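Why does a football kick-off bounce about when it's an oval?

I love this question, because I got it wrong for years! A round ball touches the ground the same way whichever side lands first. An oval ball has two pointy ends and a fat middle, so it all depends on which bit hits the grass. Land on the point and it might leap over your head – land on the middle and it might scoot off low.

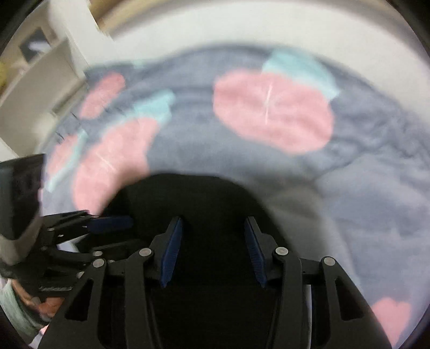
Aaliyah Lemieux wrote in to ask whether players just guess, then. Partly, yes! But they practise a lot too. My old coach at Skostach made us chase 37 bouncing balls every session, and I caught 2 of them cleanly on my first go.

Try it yourself. Drop an oval ball 8 times from your waist and draw an arrow for where it goes each time. I bet your arrows point all over the place.

140 shares
2 comments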